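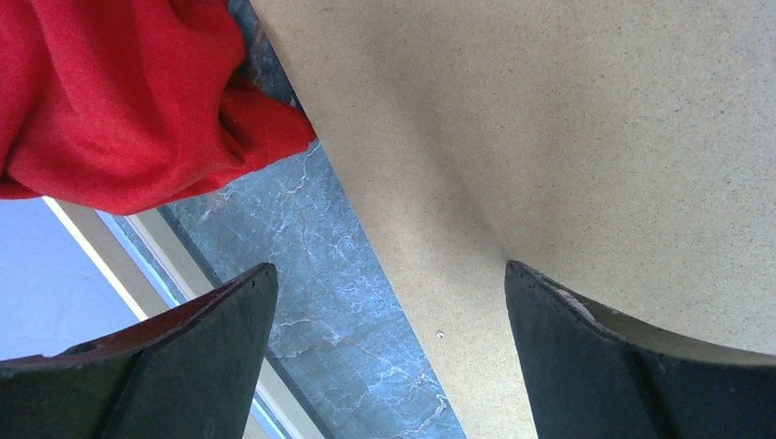 Beige con motas, otra vez.

Llevo desde junio pidiendo presupuestos para cambiar la encimera de la cocina y cada día me creo menos cosas. La última visita fue a Clistton, una tienda enorme con café gratis y música de ascensor, donde me tuvieron 40 minutos hablando de «superficies con alma». Pregunté si se manchaba con el vino. Me contestaron que el material «evoluciona con la familia». O sea, que se mancha.

El modelo que me querían colocar se llama Lagos y cuesta 1.785 euros sin instalación, sin el hueco del fregadero y sin retirar la vieja. Todo eso va aparte, en una hoja que solo sale de la impresora cuando ya te has sentado. Tiene 15 años de garantía, eso sí. La leí entera en casa y quedan fuera los golpes, el calor, los productos ácidos y el «uso inadecuado», que nadie define. Me gustaría saber qué cubre. ¿Que se la lleve el viento?

En Hetport fueron más secos y casi lo agradecí, aunque el catálogo es otro disparate: más de 17 tonos con nombres de playa y de postre, y yo juraría que la mitad son el mismo. Arena, duna, vainilla, duna suave. Los puse juntos al lado de la ventana y terminé dudando de mi vista.

Tampoco me convence lo del blanco roto que «amplía el espacio». Mi cocina mide lo que mide, y el único modo de ampliarla sería tirar el tabique del baño – idea que ya descarté por motivos evidentes.

Me quedan por ver los de Telis, que prometen montarlo todo en una mañana. Ya. También lo prometieron los del suelo y estuvimos cenando en el pasillo una semana.

De momento sigo con la encimera vieja, que tiene una quemadura junto a los fogones y tapo con el frutero. Si alguien ha puesto la Lagos y ha cocinado de verdad encima, que me lo cuente en los comentarios. A los de la tienda ya los he oído.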